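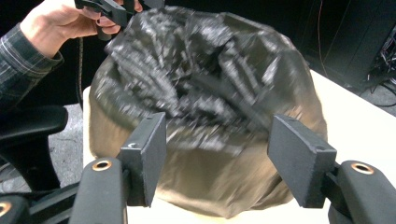
November at Resell
1 November 2025

Quick one this month, writing between customers. Clocks go back tonight, sign on the door is already changed. Winter hours from Monday: open at 10, close at 5. Late Thursday stays as it was, till 8. Closed Sundays like always.

Intake first, since half my inbox is about intake. Back room is full. Really full. So for the next two weeks it's by appointment only for anything bigger than you can carry in one trip. Small stuff, just walk in. Clothes we are not taking at all until the winter coats move – and they will move, first cold morning and there's a line. If you have kids' snow boots, I take that back, bring those. Kids' snow boots any day, any size, pairs please. Got three lefts in July.

Dropping things off after closing. Please don't. The side door is not a drop box and it rains on that side. A good lamp got left out there last week, no note, no name, soaked through, and it had to go in the trash. Would've been a $29 lamp. Call first, somebody will stay a few minutes if we can.

What sells right now, for those of you on consignment: space heaters with the cord in good shape, slow cookers, board games with all the peices, wool blankets, bike lights. What doesn't: DVD players, printers, dinner sets missing the dinner plates, anything exercise. I know, I know, it was expensive. It'll do better in January so hang on to it if you have the room.

Consignment split is the same as before. Things get 78 days on the floor. After that you get a call, and then you've got 14 days to pick up or it goes in the dollar bins. Some people have told me they never got the call. Check that we have your right number, a lot of the cards in the box are old ones. Envelopes for October are ready behind the counter, alphabetical, bring ID. Checks only over $17, the rest is cash.

The Atari. Yes it's still here. No, I'm not holding it. Came in with an estate from Piltia, two joysticks, a shoebox of cartridges, and it works – I had it hooked up to the old TV by the records most of Wednesday and didn't get a lot else done. One joystick is stiff going left. Price is on the tag and it's firm till the 14th, after that make me an offer. Same estate had a big lot of sheet music, mostly piano, some of it very old, sorted into two crates under the front window. Go through it gently please, the covers come off.

Furniture. Delivery is with Mladenović again, they did the summer and people were happy. They run Tuesdays and Fridays. You pay the driver direct, price depends on stairs, so tell us about the stairs when you book. All the stairs. A half flight to the front door is stairs. And measure your doorway! Nice green sofa came back in September with a scrape down one arm and it's still sitting here marked down, good sofa, if you don't mind the scrape. They'll also haul away an old mattress on the same trip if you ask when booking, not on the day.

Holiday shelf goes up the week after next. Ornaments, lights, tins, that punch bowl that comes back every year. Lights get tested before they go out, so if you bring some in untangle them first and you'll be my favorite person. Artificial trees only if they're complete with the stand. We had one last year that was just the middle.

Repair table is back the second Saturday, 11 to 2, same corner. Lamps, toasters, zippers, wobbly chairs. No microwaves. No phones. Bring the broken bit with you even if it looks useless, and bring the screws. Pay what you like, jar goes toward parts. Sewing machine people, there's a needle order going in on the Friday before, so email by then with your model if you want in on it.

Couple leftovers. Gift cards don't expire, stop asking. Dogs fine on a leash. The card reader is slow when its cold, don't tap twice. Found: one brown glove, a set of keys with a bottle opener on it, reading glasses (several). They're in the basket by the register till the end of the month.

Parking out front is torn up Monday and Tuesday for the water line, use the lot behind the bakery and come in through the alley.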